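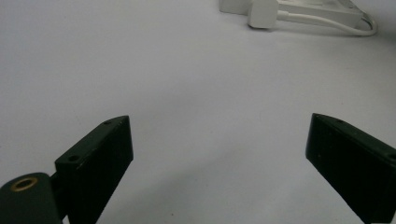

A smooth, pale surface. How much can you tell just by looking?

Is a White Table Really a Clean Table?

People love to say a white table is cleaner than other tables. Ads say it. Grown-ups say it. Someone in your class has probably said it too. But should you believe it?

Let's be a bit suspicious. Clean and white are two different ideas. White is a colour. Clean means there isn't much dirt, grease or germs on a thing. You can have a filthy white table and a very clean brown one.

So why do people mix them up? One reason is that some kinds of dirt show up well on white. Spill a bit of cocoa on a white table and you'll spot it from the door. Spill it on a dark brown table and it might sit there all afternoon. That makes white handy for finding cocoa. Now try the same thing with flour, salt or sugar. The dark table wins!

And germs? Most bacteria are so small that you would have to make them look 1,000 times bigger to get a good view. No table colour will help you with that. 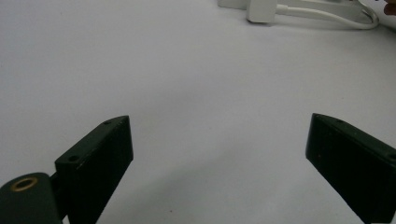 Matte tops don't shine back at you the way glossy ones do.

Next, check the word "smooth". A tabletop can look smooth and still have tiny bumps and pits. A matte surface is one that scatters light in lots of directions. A glossy surface sends more of it off in one direction, so you get a bright patch, like a window showing up in a puddle. Lots of matte surfaces are a little bit rough, only too finely for your eyes to pick out.

Does that make matte tables harder to wipe? Sometimes. It depends what they're made of and how they were finished. If a label says "wipes clean in seconds", ask a few questions. How many seconds? Wiping off what? Jam that landed just now, or jam from breakfast?

The children's science club in Clornadley had a go at this in June. They put a blob of jam on a matte white board and another on a glossy one, then wiped both with a damp cloth. Fresh jam came off both boards quickly. Dried jam took 70 wipes on the matte board — and 217 on the glossy one! That's the opposite of what most of them had guessed. Does it prove matte is better? No. It was one test, and different arms did the wiping.
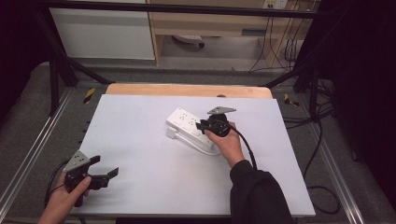
Colour also plays tricks when you're hunting for things. A white object on a white background can be surprisingly easy to miss, even a big one. Think of a white power strip lying on a white board, with its white cord curling away beside it. The edges and the rows of little outlets help you pick it out, and so do any shadows. A black cable on the same board is much easier to notice. So "you can see everything on a white table" isn't quite true either. (Leave power strips and cords alone when you do your own tests, and keep water well away from them.)

Shadows are worth a closer look. Put a sheet of white paper on a table near a window and stand an eraser on it. Is the paper beside the eraser still white?

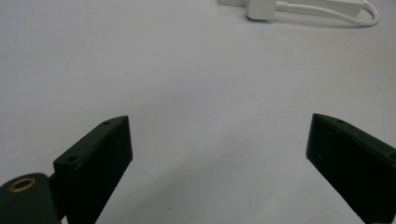

Your brain says yes. Your eyes are getting something more like grey. If you don't trust me, cut a small hole in a piece of dark card and look through it at the shadow, then at the bright part of the paper. Many people see two different colours.

Try it at a few times of day and write down the colour you see, even if it sounds silly. Mauve counts.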